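Votdale bench compares two gripper fingers on mixed toy produce

Fri 5 April
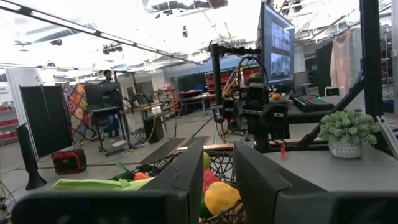 Skandeo has finished the first round of a side-by-side trial of parallel grippers at its Votdale workshop, using a basket of toy fruit and vegetables as the common task. The round ran to 2,018 pick attempts, split between the firm's standard rigid finger and a softer-tipped design supplied by Brundden.

Both finger sets were run on the same model of arm, with the same wrist camera and the same Ugwu controller. Closing speed and grip force limits were fixed before the first pick and left alone until the round ended. A pick was scored as good if the item cleared the rim of the basket and stayed in the grip for 7 seconds.

The rigid finger was used for 1,145 of the attempts and the Brundden finger for the remainder. The split is uneven because the soft tips had to be refitted twice after the adhesive let go at the corners.

Kiri Wihongi, who runs the bench, said the two designs were close on firm, rounded items such as the bell pepper. The gap opened on flat fabric leaves, where the rigid finger tended to close above the material and come up with nothing. The soft tip dragged the cloth into a fold first and then held it.

"The soft tip costs us some accuracy when things are packed tightly," Wihongi said. "It's wider at the end, so it pushes the next item over before it gets hold of the one you want."

Camera placement was also checked. With the lens at the wrist, the fingers hide part of the target during the last stage of the approach, and the controller has to work from its earlier estimate of position. A second view taken from the side reduced missed grasps for both fingers, although it added a short delay to each cycle. The delay has been traced to the order in which the controller reads its video inputs, and Ugwu has been sent the logs.

The next round will keep the basket and change the finger width. Skandeo expects to publish the full results, including grip force traces and the scoring sheet, in October.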